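3.2 Wear and gloss in coated fabrics

What surprised us most was how early the gloss changed. In the Lahtinen set, 22 of the 59 coated samples had lost some of their even shine after only 200 rub cycles, long before any cracking, and we were delighted to find the same order of events in the Breller set! 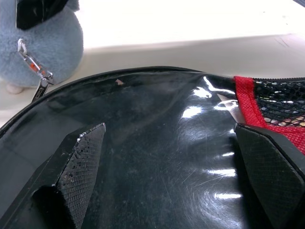
Figure 4. Fine scratches and scuffs on a glossy black bag.

Gloss readings then leveled off until roughly 3,000 cycles. Valtonen's earlier model predicts a steady decline, so this plateau is well worth a closer look (see Section 4).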